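From: Shanti Mishra
To: Brestcombe Home Repair list
Subject: Re: Loose chairs, and is hide glue worth the bother?

Hello Jitendra, and hello everybody,

What a nice message to find with my coffee on Monday. I meant to answer the same day, but then my sister called, and you all know how that goes.

Jitendra Dwivedi wrote:

> I have inherited six dining chairs from my aunt, and four of them
> wobble. Somebody has been at them before with white glue and, on
> one, a couple of nails. My neighbor says I should take them all
> apart and use hide glue. My son says to squirt something in the
> gaps and get on with my life. Who is right? I have 90 minutes
> or so on a good evening and not much patience.
>
> Also, does the bench at Lloyd Street still get lent out?

Your neighbor is closer, I'm sorry to tell your son! Squirting glue into a gap feels wonderful for a month or two, but new glue doesn't hold well to old glue, and by spring you're back where you started with a thicker crust to scrape off. I did exactly that to my mother's kitchen chairs in my twenties and I'm still a little ashamed of it.

What I would do is take one chair, the worst one, and leave the rest alone until it's finished. Put masking tape on every part and write on the tape which leg is which and which way it faces. Please do this even if you're certain you'll remember. Then work the loose joints apart by hand, with a rubber mallet for the stubborn ones, and go slowly around the nails. Get those out before you pull on anything, or you'll split the rail.

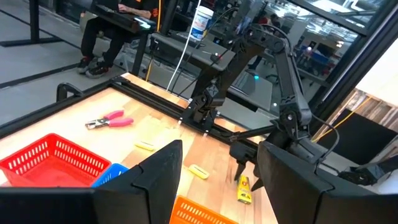

White glue softens with warm vinegar, so wrap the joint in a rag soaked in it and go make dinner. After that most of it scrapes off with a dull knife. Try not to sand the tenon, tempting as it is (I know, it looks so much cleaner), because every bit you take off makes the fit looser. Let everything dry a full day before you glue.

As for hide glue, I like the kind in a bottle, which you don't have to heat. It gives you longer to get the clamps on, and the next person can undo your work with warm water. Check the date on the bottle, though. Mine had gone stringy last March and I didn't notice until the clamps came off and the leg came with them. Ordinary yellow wood glue is fine too if these are chairs for eating on and you don't care what happens to them when we're all gone.

Set the chair on a flat surface while the clamps are on, and press down on the seat to see that all four feet touch. I use band clamps for the legs, an old Pelletti pair with one ratchet that sticks. You're welcome to them for as long as you like.

And yes, the Lloyd Street bench can be borrowed, evenings after six. Ring the side bell and wait a bit, it's a long hallway.

Do write and tell us how the first one comes out, and what wood they are, if you know. I'm guessing beech.

Warmly,
Shanti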